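第三章 采购预算与安装前规划

3.1 适用范围

本章供采购单位在订购 Flusia 桌面取放工作站之前使用，内容包括场地核查、预算编制及验收条款的拟定。机械臂的通电、标定与编程见第五章。

3.2 确定作业任务

1. 以书面形式列出拟由工作站完成的作业，注明物品的外形、表面状况与放置容器。
2. 对每一类物品分别填写附表甲。圆形物品与扁平物品不得合并填报。
3. 选定一项基准作业，用于报价比较和最终验收。推荐以“单件圆形物品放入敞口矩形编织篮”为基准作业。
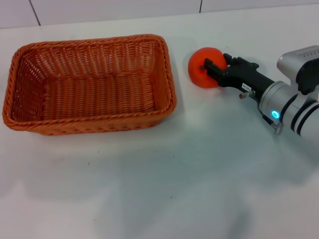 4. 将基准作业所用的物品与容器各备两套，一套交供应商试验，一套由采购单位留存。

注：供应商未取得实物样品即提交的节拍数据，不得作为评标依据。

3.3 场地与台面

1. 测量台面的长度、宽度与高度，并核对台面承重。机械臂底座所在一侧应预留不少于60厘米的检修通道。
2. 确认台面平整，颜色与待取物品有明显差别。
3. 检查照明。机械臂在台面上投下的阴影可能影响识别，如需加装灯具，其费用列入场地改造科目，不列入设备科目。
4. 确定线缆走向，并在平面图上标出。

注意：台面更换或移位后须重新标定。标定服务每次单独计费，编制预算时应预留相应工时。

3.4 编制预算

1. 预算分为设备、末端执行器、场地改造、培训、备件五个科目，逐项填报，不得以总价代替。
2. 末端执行器应单独询价。平行夹爪的指端属于易损件，按每2000个运行小时更换一副计入备件科目。
3. 培训按每期8人编列。超出人数另开一期，不得并班。
4. 合同签订时支付总价的62%，余款在验收合格后支付。分期比例如需调整，应在询价文件中事先载明。
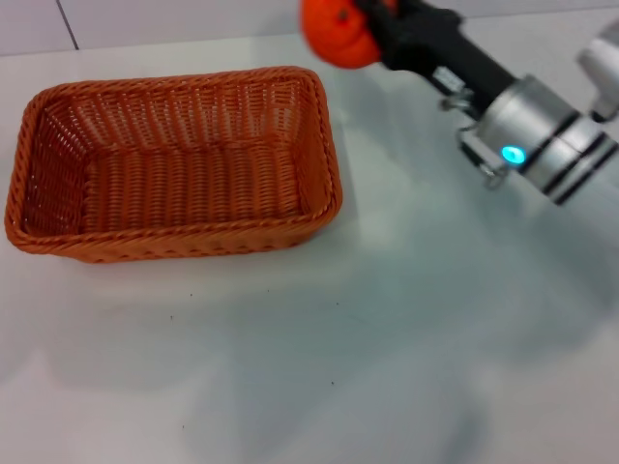

Flusia 用户手册　第二卷　第62页

5. 运输与保险由 Plaridmont 仓库起算。采购单位自行提货的，应在订单中注明，并自提货之时起承担货物风险。
6. 拟在11月以后交货的订单，须重新确认备件价格。

小心：不得为压缩预算而取消急停装置或防护围栏。缺少上述任何一项的订单，本公司不予安排安装。

3.5 腕部相机及附件的选配

1. 确认作业是否需要腕部相机。物品位置固定的作业可不选配，日后加装时须更换腕部线束。
2. 选配相机的，应同时订购镜头清洁组件与备用线缆。
3. 向供应商索取相机的最近工作距离。相机贴近物体表面时图像可能模糊，不足以辨认目标，规划路径时应在此距离以外完成识别。
4. 将上述数据填入附表乙，并由双方签字确认。

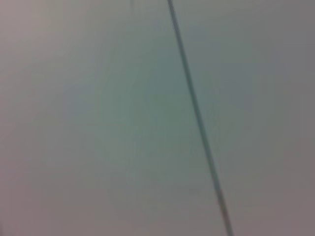

Mirela Rangel 在意见征询中提出，附表乙仅要求填写供应商标称的距离，采购单位往往到验收时才发现现场照明条件与标称条件不符，建议增加现场实测一栏，并将实测工时计入预算。Lizeth Rivadeneyra 同意增设该栏，但认为实测费用应由供应商承担，除非采购单位在签约后更改了场地。

本版已在附表乙中增设“现场实测”栏。费用归属由双方在合同中约定；未作约定的，由供应商承担。

3.6 提交订单

1. 核对附表甲、附表乙及台面平面图是否齐全。
2. 将订单及附件一并送交 Lazarević 订单处。
3. 收到书面确认后，方可开始场地改造。

注：Drilel 系列旧型底座与本工作站的安装孔位不同，沿用旧底座的单位应另行订购转接板，货号见附录三。

本章修订日期：2025年5月20日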